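Setting Up a Kitchen for the Totum Counter Arms: Tips and a Short Review

2334 shares

Galau sells the Totum kit as a helper for small kitchen jobs: moving a utensil to the cutting board, setting things on a plate, putting them back. You get two arms, grippers, cables and a power unit. The kit costs more than $2000, and installation by one of their fitters is extra. I have used it long enough to say what helps and what doesn't, and most of what helps is how you arrange the counter.

Start with the cutting board. Put it where you want it to live, then place everything else around it. I keep mine at an angle on the open part of the counter, with utensils and canisters over by the tile and the appliances at the back. Whatever you use daily can stay out, but decide on a spot for each thing and stick with it. The arms work from saved positions, and a board that has slid a couple of inches will throw off a routine that ran fine the night before.

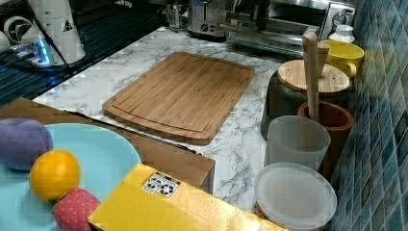 A damp dish towel under the board is enough to hold it. Wring it out well first. I also tried the Rastex grip mat that Galau sells as an add-on, and it held no better than the towel. It is easier to rinse, so if you are already paying for delivery you might throw one in. Don't buy it on its own.

Use soft things for practice. Plush fruit from the toy bin is good for this. It can be squeezed too hard or dropped and you have lost nothing. Move on to an orange or a lemon when the grip setting looks right, and leave tomatoes and ripe peaches for much later. I would not hand it eggs at all.

Long metal utensils take more patience. They can tip in the gripper if it takes them too near one end. Find the balance point on your finger, put a small piece of tape there, and save the pickup at the tape. Keep your hands away from the board during a run, and don't practice with sharp knives. The manual says the same, in very small print on page 7. 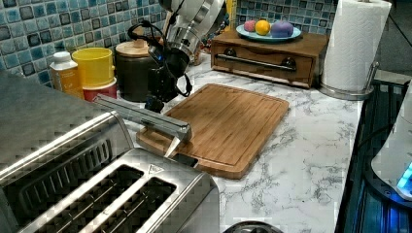 Cables are the weak part of the kit. The ones around the gripper are thin and have a good deal of slack, and they will find a cup handle or a bottle cap if there is one close by. Before each session, run the arm slowly through its full reach and watch the loops, not the gripper. Anything they brush against gets moved. The long cable bundle should be tied partway down. Two ties come in the box and you will want a few more.

Leave lids off the path too, along with anything else tall and light. A heavy canister will put up with a nudge. An empty plastic cup won't.

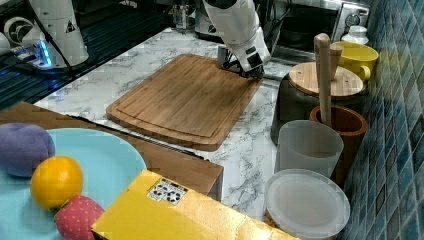

Teaching the corners of the board is the step most people rush. The app asks for four points and will accept them even when they are sloppy. Take the gripper down slowly at each one, starting with the far right corner, and stop while the fingers are still a little above the wood. If your board has a groove around the rim like this bamboo one, save the height over the flat part, well inside the groove. Do all four corners in one sitting. My first full setup took 70 minutes and I have only had to redo it once, after we swapped to a thicker board.

Cleaning is simple enough. Power off, then wipe the white casing with a cloth and a drop of dish soap in warm water. No sprays near the joints. Crumbs collect at the base of each arm, and a dry pastry brush gets them out. The gripper fingers need a wipe after every session with food.

If you have a toaster oven on the same counter, check the reach with its door down as well as up. A folded-down door takes up a lot of room, and the app has no way of knowing it is there. I saved a second set of positions for this and named it "door."
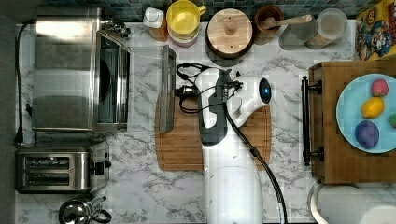 One of the arms over the cutting board with the toaster oven door down.

Now the service side. Galau's phone help was polite and slow. The local fitter, Prydderch, was better. They came at 9 in the morning, leveled the bases and showed me how to save positions without going through the whole menu each time. If you have never set up anything like this, pay for the visit.

Would I buy it again? For the price, probably not yet. It is slower than I am at every job I have given it, and it needs the counter kept in an order most families won't manage. For someone who has trouble reaching across a counter it could be worth a look. Galau put out a software update in October that made the grip settings easier to find, so check that yours is current before you start on the fruit.

7 comments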